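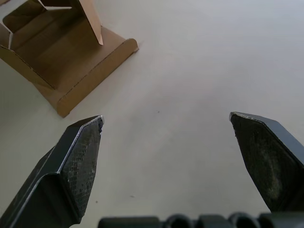

*Wrist view, folding cell 2, Candach carton blank.*

# About Padirmont

Padirmont builds and supports two-arm folding cells for corrugated board. A cell takes a flat die-cut blank and erects it into a tray or a small box. We sell one product in two trims, plus a trial service for packers who want to know if their carton can be folded by machine before they spend money on it.

The company works out of a single unit in Trarnwood. Mechanical design, software, grip pads, trials and support are all done at that address. There is no sales office. Calls about a quote are taken by the person who will run the trial.

## What we sell

**The Candach cell.** Two arms, two parallel grippers, a camera at each wrist and one overhead view from the head position. The cell is intended for short runs with frequent carton changes, where a dedicated erecting machine would sit idle or need a new tool for each size. It does not compete with a dedicated erector on speed and we will say so in the quote.

| | Candach Bench | Candach Line |
|---|---|---|
| Arms | 2 | 2 |
| Blank feed | By hand | Stack magazine |
| Outfeed | By hand | Belt |
| Longest blank side | 80 cm | 80 cm |
| Stored carton programs | 15 | 321 |
| Glue or tape | No | Tape option |

Both trims use the same arms, fingers and controller. A Bench unit can be upgraded to a Line unit on site. The magazine and belt bolt to the existing base, and the stored programs carry over.

**The carton trial.** Send a stack of flat blanks and a drawing if you have one. We fold them in Trarnwood, record the runs and return a written report with the folding sequence, the failure types and a recommendation. The recommendation is sometimes to leave the carton to hand packers. Trial fees are credited against a cell if one is ordered.

**Grip pads and fingers.** Sold as spares to any cell owner. Pads are treated as consumables and are not covered by the warranty. Fingers are covered for manufacturing faults only, and a finger with tip damage should be replaced as part of a pair.

## How a trial is run

The first session with a new blank is slow. An operator stays beside the table for the whole of it. The folding sequence is broken into steps, and each step is assigned to one arm or to both. A typical step has one arm holding a panel steady while the other works a flap or a corner. Most of the time goes into deciding where the holding arm should grip, as a bad hold will bow the board and move every crease after it.
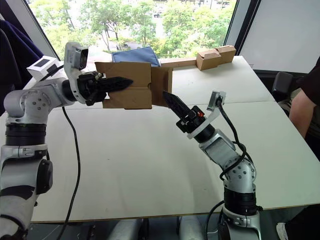 *Left arm holding the folded board, right arm at the lower corner.*

Once the hold points are fixed, the sequence is repeated with the blank placed at different angles on the table. We do not use a fixture at this stage. If the sequence only works with the blank square to the table edge, the report will note that a locating fence is required and give its dimensions.

The following are logged for each run:

- time per step and total time
- grip force at each hold
- creases that opened again after release
- tabs that missed their slots
- crushed flute, by panel
- operator stops, with the reason

Raw logs are supplied with the report. Clients are free to pass them to another supplier.

## Boards and cartons we accept

Single-wall corrugated in E, B and C flute is routine. Double-wall is accepted for trial only. Solid board and folding boxboard can be handled by the same fingers but need smooth pads, which mark the surface less. Waxed board is not accepted.

Perforated creases are easier for the cell than pressed creases. Pressed creases vary between batches, and a blank from the start of a pallet may fold differently from one stored near a loading door. Please send blanks from more than one batch if you can. Keep them flat and wrapped in transit. A warped blank can still be run, but the result says little about your normal stock.

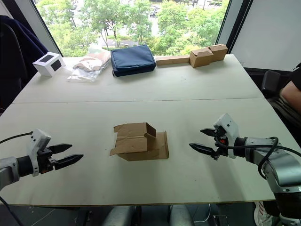
Cycle time is the figure most clients ask for first, and the one we are slowest to give. It depends on the number of folds, on the stiffness of the board and on how often the two arms have to wait for each other. The waits are the largest part we can influence. With a blank in the middle of the table, one flap already folded up and the rest of the sheet lying flat, the two grippers can approach from opposite sides, and each has its own clear path to the board. Later folds bring the fingers closer together, and the controller may hold one arm back until the other has left the shared area. Reordering the late folds is usually worth more than raising the arm speed. We quote a cycle time only after the trial sequence has been frozen and run 1839 times without a program change, and the quoted figure is the median of those runs.

## People

**Chiyo Katayama** founded the company and is responsible for mechanical design. Her earlier work was in carton tooling, on the die-cutting side. She signs off each finger and pad revision and reads every trial report before it goes out.

**Brendan Mac Mathúna** is responsible for controls and software, including the sequence editor supplied with each cell. He also runs the operator course, which takes two days and is held at the client's site after installation.

Assembly and field service are handled by a small permanent team. We do not subcontract installation. Control cabinets are built for us by Dağdelen to our drawings and are tested again in Trarnwood before shipping.

## Support and limits

Every cell ships with one year of remote support, extendable in yearly terms. Software updates are released each September and are optional. A cell two versions behind is still supported; beyond that, we ask for an update before looking at a fault.

The cell is not rated for washdown areas, cold stores or direct food contact. It is supplied with guarding drawings, but the guarding itself and the site risk assessment remain with the client. We can review an assessment on request.

## Visits and samples

Trials can be watched in person on Wednesday afternoons by arrangement. Bring closed shoes and, if possible, your own blanks. Samples sent by carrier should be marked with the carton reference, the board grade and a contact name. Unused blanks are recycled after the report is issued unless you ask for them back.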